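Skinholm, 20 February 2021

BANARI LAUNCHES A GUIDE TO FOLDING THINGS THAT DO NOT WISH TO BE FOLDED
New free booklet from the Prorkley home goods shop takes on the crooked, the fuzzy and the vaguely square

SKINHOLM – Banari, the bedding and home goods shop on Prorkley, today released "Fold It Anyway," a free 40-page booklet for people who own cloth that is not a rectangle. Printed copies are at the counter now, and a download is on the Banari website for anyone who would like to read about laundry on a phone.

The booklet grew out of a customer survey the shop ran last July. Banari asked 234 customers which household item they put off folding the longest. Fitted sheets were expected to win and did not. The top answer, with 158 votes, was a group the survey had labeled "other soft things": throws, pet blankets, cleaning cloths, felt remnants and the towel that has been through too much. The shop had included the category mostly to fill out the page.

Most folding advice begins by asking the reader to match the corners. "Fold It Anyway" begins by admitting that there may be one corner, or none, and that it may not be where you left it.

The opening chapter uses a piece of brown cloth with a ragged edge, laid on a bed made up with a white sheet covered in blue handwriting. A plain sheet would have been easier on the eyes, but the script one gives a dark cloth plenty of contrast, and finding the edge is most of the job. Readers may also enjoy having something to read while they work, although the sheet is not strong on plot.

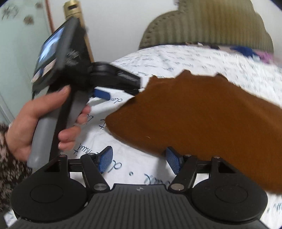
WHAT IS IN THE BOOKLET

"Fold It Anyway" is built on a method with 4 steps, which Banari has resisted naming after itself.

Spread. Lay the cloth on the bed and open it out as far as it will go. Smooth from the middle. If it has a fuzzy side, put that side up so the folds grip each other later.

Find the straightest edge. It will not be straight. Pick the one that curves least and treat it as the bottom from now on, with confidence.

Pinch and turn. Take a small fold at the edge, lift it just clear of the sheet and bring it toward the middle. A narrow pinch gives a cleaner line than a fistful. Any ragged border should end up inside, where it becomes the cloth's own business.

Finish in thirds. Fold the strip over twice and press it flat with a forearm. The result should stand on a shelf, or at least lean on something that does.

The second chapter deals with the bed as a work surface. Banari recommends pushing pillows and cushions up to the head and leaving them there. The large olive-green cushion with the wavy outline used at the bed in the booklet is treated as beyond the scope of any folding method. It goes at the top and is left in peace.
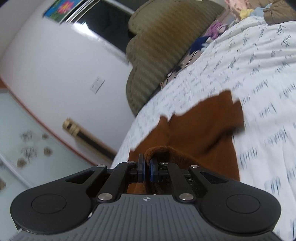

A small pinch at the edge of the brown fabric, with the green cushion out of the way by the head of the bed.

Later pages cover throws with fringe, felt that has been cut by someone in a hurry, and bath mats, which the booklet advises rolling. There is also a short section on Fang, the shop's own line of heavy pet blankets, whose customers reported that their blankets came back from use in shapes the shop had not sold them. Fang blankets are now cut with a colored thread along one side to mark the bottom edge. Older ones can be marked at home with a few stitches.

The fitted sheet gets half a page near the back. The authors suggest putting it straight back on the bed.

Banari will also hold free folding tables at the Prorkley shop through the end of July. Customers may bring one item each, clean, and will be shown how to get it down to shelf size. Places are limited by the length of the table. Dark and rust-colored cloths will be worked on over a light sheet, for the reasons given in chapter one.
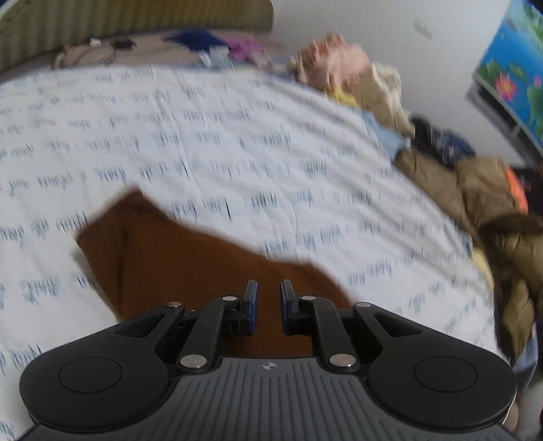

Do I need to iron a cloth before folding it this way?
Ironing is left out of the method entirely. Smooth the cloth by hand, fold it, and let the weight of whatever is stacked on top do the rest over a day or so.

AVAILABILITY

"Fold It Anyway" is free in the shop, one copy per household, and can be downloaded without signing up for anything. A large-print version is available at the counter on request. Schools and laundromats in Skinholm may ask for a bundle.

ABOUT BANARI

Banari sells sheets, towels, throws and cushions from its shop on Prorkley in Skinholm. It also sells the Fang line of pet blankets. Everything in the window is folded by the staff, usually before opening.

Press contact: Banari press desk, Prorkley, Skinholm. Review copies are sent out flat.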